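Equipment > Mobile pickers > Head camera kits > Wutovik Shelf Kit

Wutovik Shelf Kit (head camera, mount, grasp-planning license)

Item 3872. Ships from Jedier. Listing reviewed 23 December 2024 by Marlina Latuheru.

Wutovik sells this kit on one claim: that a planner trained on tidy shelves will carry over to messy ones. We stock it because labs ask for it. We are less sure about the claim.

The paper behind the kit, by Salim Mwakyusa and Bláthnaid Kinsella, reports 969 pick attempts and a success rate of almost 42 percent on soft items. That is a fair number for plush toys and cloth. But the trials used shelves the authors had filled themselves, and the method section gives 2 sentences to how they did it. Was anything wedged? Was anything hanging over the front? The paper doesn't say – and those are the cases that stop a picker.

Augustina Bonsu at Lirnell reran part of the test in October with household clutter. Her note is short. The planner was good at finding free space and poor at telling one soft thing from the next.
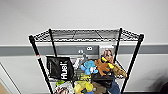
A wire shelf makes this harder. Depth readings go through the grid and land on the wall, so an empty top shelf can come back as a hole. Below it, a bag draped over the front hides whatever is behind, and two plush toys side by side can be read as one lump. The kit's answer is a second look from a new head angle. It helps some. It also makes each pick slower, a cost the paper leaves out of its main table.

Buy it if you want to repeat the published work or argue with it. For daily picking, we would wait for results from someone who doesn't sell the mount.

Mount fits Jalali neck plates. License is per robot. No returns once the license is activated.

3 comments · 7 shares

Related items
Jalali neck plate, short
Lirnell soft-item test set
Wutovik spare camera cable
Jedier wire shelf, black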